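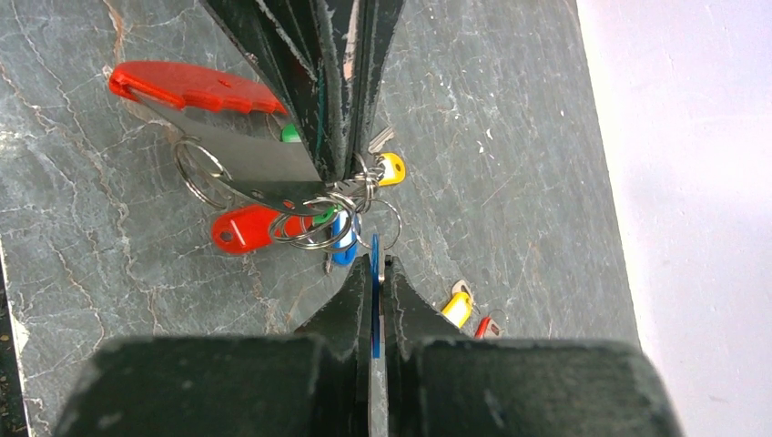

HOW DOES A KEY KNOW ITS LOCK?
By Nuria Fikre
June

Pick up a bunch of keys. Jingly! Split rings, flat silver metal, maybe a bit of coloured plastic. All keys look nearly the same from far away. So why won't your front door key open next door's house?

Look at the edge
Run your finger along a door key. Bumps and dips. Those are called cuts, and they are the secret code. Every dip has its own depth.

Inside the lock
A lots of door locks have a row of tiny pins in them, pushed down by tiny springs. No key — the pins stick across the gap and the lock can't turn. Wrong key — some pins go too high, some stay too low. Still stuck. Right key — every pin is lifted to exactly the right height, all in a line. Click. Round it goes.

Say a lock has five pins and each one can sit at 8 different heights. That's 8 x 8 x 8 x 8 x 8. Get a calculator, it's a big number!

Why so many rings?
A split ring is one piece of springy wire wound round nearly twice. You prise the end open, slide the key in and push it all the way round. Hard on the fingernails. Ask a grown-up if it's a stiff one. Rings can hang on other rings too, and then you get a tangle.

Why the colours?
Because silver keys are hard to tell apart when you're in a rush. A green tag for the shed, a blue edge for the bike lock, whatever you like. Don't write your address on a tag though. If it gets lost, somebody knows which door to try.

The key shop
At Gaillard in Drarncombe they have 600 blank keys on hooks up the wall. Blank means no cuts yet. The machine follows the bumps on your old key and cuts teh same ones in the new key. Very loud. Mine was done in 45 seconds.

Try it
Put a key under thin paper and rub over it with a crayon. Do another one next to it. Which dips are different?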